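I bought the Putgate Court Diary because I follow criminal hearings in our county for a small newsletter, and my paper notes became impossible. It is a program for the phone and the computer. You enter a case number and it collects the docket, the next hearing and the name of the judge in one page.

The first setup took me an evening. I had 246 old cases in a spreadsheet, and the import accepted all except 6, where I had typed the number wrongly.
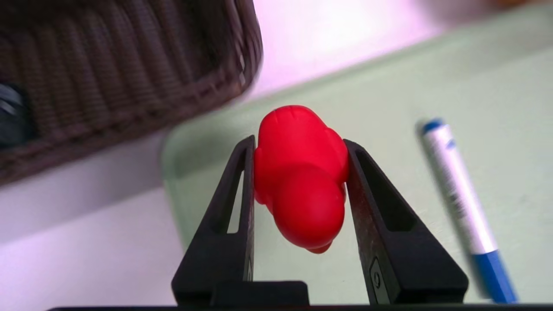 The alerts are the best part. When a probation hearing was moved from the morning to 2:30 p.m., I got the message before I left home. The older program I used, Zacharopoulos, sent such things the next day – too late for me.

I am less happy with the search. If I look for "motion to dismiss", it also shows every motion which was dismissed.

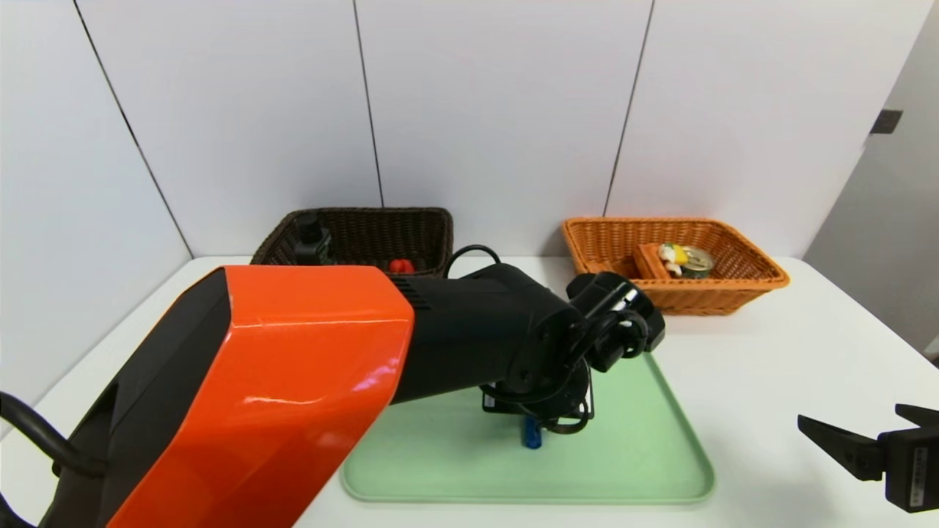 Sealed cases are marked clearly, and this I value very much. The free plan keeps 800 documents, enough for one reporter, but lawyers will fill it quickly.

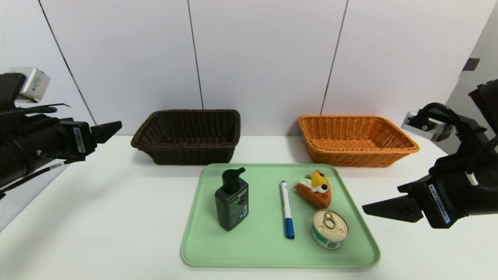 Support answered me twice, both times politely, but the export to PDF still loses the page numbers. I will keep my subscription until May and then look again.

Eglė Mets

Contact | © Flesville Court Notes | Back to top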